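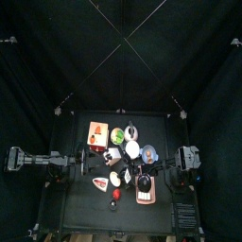 Pale cables cross over the black table, with a gripper on either side.

Singing without the piano

How a small choir in Estorgate learned to stay in tune

The Estorgate Chamber Choir rehearses in the Methodist schoolroom, a long room with a low ceiling and a carpet that swallows the tenors. There is an upright piano by the door. Until last September it was played from the first minute of every rehearsal to the last, and in most concerts too. These days the lid stays down for long stretches, and the person who would have been playing it sits with the altos.

The choir has 18 members. It was once a good deal bigger, and much of its library dates from that time: cantatas, harvest anthems, oratorio choruses in vocal score with the choir's stamp on the inside cover. Very little of it suits a group of this size. A chorus written for a full choral society sounds thin with four basses, and the piano had to do a lot of the work that an orchestra or organ would have done.

Roscoe Tillman took over as musical director when the previous conductor moved to the coast. He had sung as a lay clerk and taught music in secondary schools, and he had been used to singing unaccompanied most days of his life. At his first rehearsal he gave the choir a short Tallis anthem, played the opening chord, and took his hands off the keys.

"They got to the end," he says. "All of them got to the end, and all at the same time. We were a tone flat, so I played the chord again to show them where we should have been, and there was a sort of groan."

Going flat is the ordinary complaint of amateur choirs. It happens slowly, and the people doing it can rarely hear it, as everyone sinks together. Each voice tunes to its neighbour, the chords sound well enough, and the drift only shows up when an instrument comes back in. Choirs that always rehearse with a piano can go for years without finding out that they have the problem. The keyboard pulls them up again every bar or so.

Tillman's view is that most of it comes from a few familiar places. Descending scales are sung with steps that are slightly too large, and rising ones with steps that are slightly too small. Repeated notes sag, especially in the alto part, where there may be a whole line on one pitch. The third of a major chord is often placed low. Then there is breath. A phrase that runs out of air drops at the end, and the next phrase starts from wherever the last one finished.

He began with repeated notes. The choir sang one pitch to the words of a psalm, a verse at a time, with a long silence between verses, and had to come back in on the same note without help. It was dull work and some people said so. One of the basses described it as standing in a queue. But it was easy to measure, and after a few weeks the choir could sing a whole psalm and finish where it had started.

Chanting has stayed in the rehearsal plan. Anglican chant suits the purpose well: the music is short, the harmony is plain, and the words set the pace. A single chant can be learned in ten minutes and then used for any psalm in the book. The choir now sings one at the start of each rehearsal in place of the old warm-up on the piano. Tillman changes the psalm each time and keeps the chant for a month, so that nobody has to worry about the notes.

The next change was where people stood. The choir had always sat in blocks, sopranos on the left and basses at the back, with the strongest reader of each part in the middle and everyone else leaning in. Tillman broke this up into mixed groups, one voice of each part standing together. Several members disliked it very much. A soprano who had relied on the same neighbour for a long time found herself between a tenor and an alto, and for the first time could hear what they sang.

"I thought I knew that anthem," she says. "I only knew the top line of it."

Mixed standing is now used for half of each rehearsal. For concerts the choir goes back to its sections, partly for looks and partly because two of the tenors read from one copy.

The music itself had to be found. Buying new sets is costly for a choir this size, even when it only needs a small number of copies, and the library had almost nothing without accompaniment. Much of the older repertoire is out of copyright and can be printed at home, although the editions vary a great deal in quality. For the rest, the choir hires from Abbasi, a family-run music library that sends out sets by post and is relaxed about pencil marks as long as they are rubbed out before the copies go back. Rubbing out is done over tea after the last rehearsal of each programme.

The present programme is mostly sixteenth-century, with a group of folk song arrangements in the second half. There is also one large piece, a set of evening canticles in eight parts, which leaves some lines with only 2 singers and one line, the second tenor, with a single voice. Tillman says he would not have dared to put it in a year ago. He also says it may come out again.

The building matters more than most audiences suppose. In the schoolroom the sound dies at once, and singers push to fill the room, which tires them and sends the pitch down. In a stone church they can sing more quietly and the chord hangs in the air long enough to be listened to. For that reason the choir now holds one rehearsal in every 3 at St Mary's in Prondberg, the next village along. The church is cold for much of the year and the lights over the chancel are on a timer. Coats are worn. Even so, attendance at Prondberg is better than it is in the town.

It was there that the choir gave its first concert under Tillman, on a wet evening, to an audience of 116. That was more than the church had put out chairs for, and the side aisle was opened. The programme had no accompaniment in it at all. The pitch fell by a shade in the longest motet and held everywhere else, according to the recording, which was passed round afterwards and listened to rather critically by the people on it.

Not every habit has gone. The altos still go under on a long held note, and there is a falling phrase in the Byrd that has been rehearsed at almost every meeting without being cured. Tillman has tried it faster, slower, in a higher key and with the words spoken. Moving a piece up a semitone often helps, for reasons that singers argue over. Some keys seem to sit on the break in the voice, and a small shift either way takes the line clear of it. The Byrd is now sung a semitone above the printed pitch and is better than it was.

The piano has not been given up altogether. It comes out for learning notes in the eight-part piece, and for the folk songs, two of which have a proper accompaniment that would be a pity to lose. The accompanist, who has played for the choir under three conductors, says she expected to miss it more. She had not sung in a choir since school. She has a low, steady voice, and Tillman puts her next to whoever is having trouble with the repeated notes.

The choir sings at the Tasex Hall in Estorgate on April 12, 2018, and repeats the programme at Prondberg the following week. New tenors are welcome at any rehearsal and there is no audition. They will be asked to sing a psalm.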